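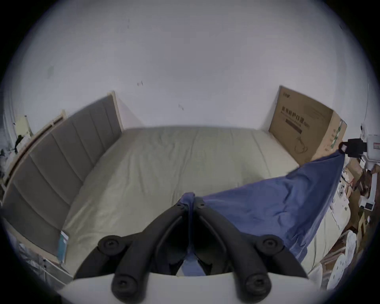

Slide 1. Good evening. Wait for the people at the back to find chairs. The talk is called "Why your spare room is cold", and I have 30 minutes, so the joke about the boiler goes if we start late.

Say where the numbers come from: 378 households in Fevgate kept a temperature diary through February. We got 3,033 entries, one of which was a recipe for soup.

Slide 2. Draughts. Most people blame the window. Mostly it's the gap under the door, the loft hatch, or the hole somebody drilled for a telly aerial and forgot. Pause here, someone always wants to own up to the hole.

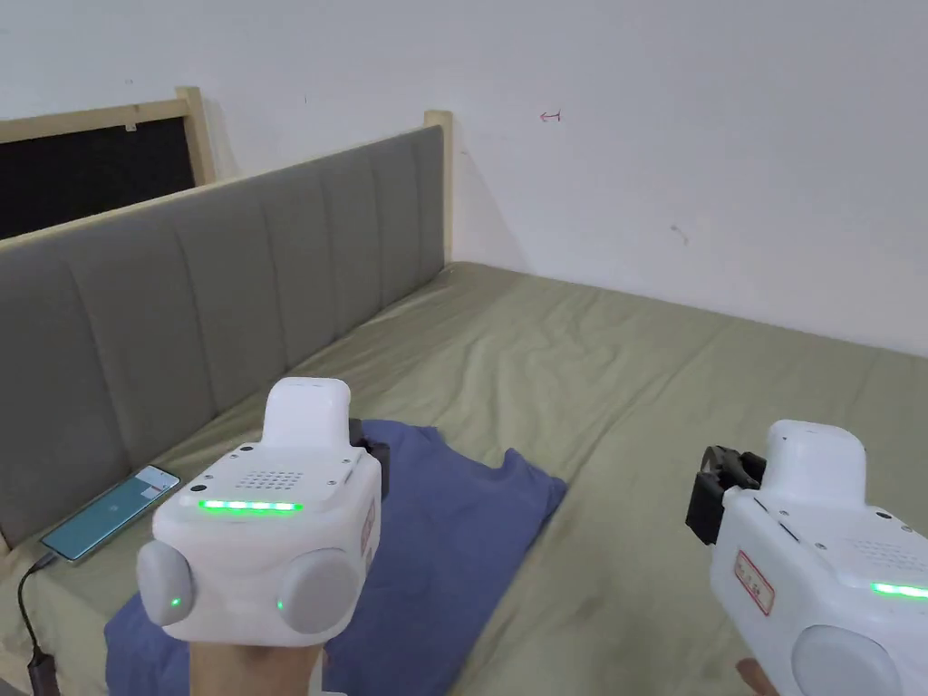
Slide 3. Closed doors and unheated rooms. Turning the radiator off in a room saves a bit, then the damp moves in and wants feeding. Mention the Nemov estate, north-facing walls, black spots behind every wardrobe. Beds come into it too: a bed with a sheet on it, olive green like the one on the slide or any colour you like, does badly shoved against an outside wall. Leave a hand's width. Don't get drawn on mattresses.

Slide 4. Cost. The Flulau Street flats spent 468 pounds on draught strips and brushes for the whole block. Let them do the sums – they will anyway.

Slide 5. Questions. If asked about heat pumps, say that's the Mac Mathúna Hall talk, and point at the leaflets. Biscuits are by the door, so please shut it.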